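Home | Days Out | Crafts | Eating | About

Filed under: Open Doors, Household & Linen

An Afternoon of Towels at the Flusero Open House

2019-10-24

I have wanted to get inside the Flusero building in Paltivton ever since we moved out this way, partly for the big windows and partly, I'll admit, because I am the kind of person who refolds the towels in a rented cottage. So when the open house came up I put my name down early and packed a sandwich (a good decision, the line for coffee was very long).

You come in through the old loading door and pick up a paper map, and then you are more or less left to wander. The ground floor is all about household linen: how it is woven, how it is washed, how it is stored. The woman at the desk told me they'd had 1,922 visitors last year, and I can well believe it, what with all the strollers parked under the stairs.

I started in the weaving room, where Kobzar, a small mill from the next valley, had brought sample books you were allowed to handle. I spent far too long there. There was a waffle weave the color of oatmeal that I would have taken home in my bag if I were a less honest woman! After that I followed the map around to the folding and laying-out room, the one I had really come for.

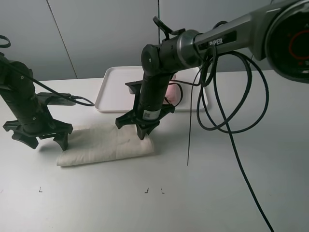

My grandmother folded everything in thirds, long side first, and she could do a whole line's worth of wash before the kettle boiled. I never picked up her speed, but I did pick up the habit, and it was lovely to find a room full of people who cared about the same small thing. A couple next to me got into quite a lively discussion over whether the fold should face the front of the shelf or the back. (The front. Obviously the front.)

What I liked best was how plain it all was. I am used to displays with baskets and dried lavender and a little wooden sign, and I had forgotten how nice ordinary cloth looks on a clean white surface. I stood there a good 20 minutes, shifting from foot to foot, and only moved on when a school group needed the space.

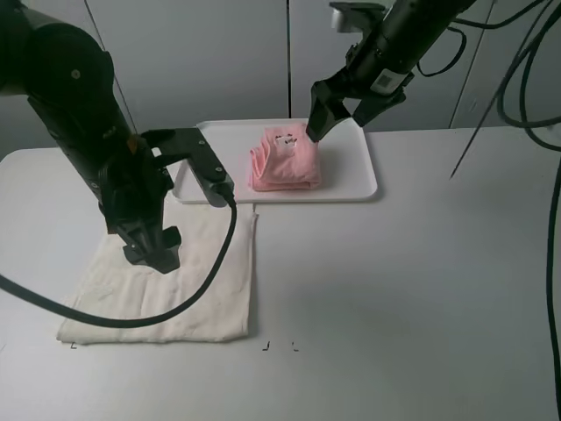
Pink cloth folded on its tray, off-white cloth on the table in front.

Lunch was my sandwich on a bench in the yard, plus a slice of plum cake from the Dalis bakery stall, and then I'm afraid a second slice. The stall had only 6 left by the time I went back, so don't leave it as late as I did. There's a little patch of herbs along the yard wall too, and a drying green behind it with proper old posts, though nothing was hung out.

I went back inside for one more look before the bus, and the folding room was quieter by then.

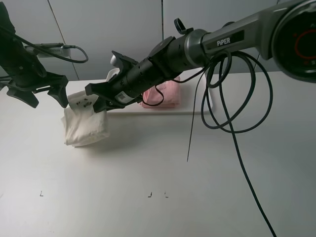

Stacking is where I always come unstuck at home. I can fold a towel perfectly well, but put three of them in a cupboard and by the next morning they have slumped into each other and I'm back where I started. I took a good look at the pink towel lying folded on its white tray, with the off-white cloth all crumpled up in front of it, and decided that a tray per shelf might be just what my linen closet needs. I have two old ones in the garage that would probably fit, if I can get the paint off them.

If you want to go, the next open house is in April. Entry is free and the map costs two dollars, and the bus stops right at the gate. Wear comfortable shoes, as the floors are concrete all the way through, and do ask at the desk about the sample books, which are easy to miss if you turn left instead of right.

Share this post | 6 comments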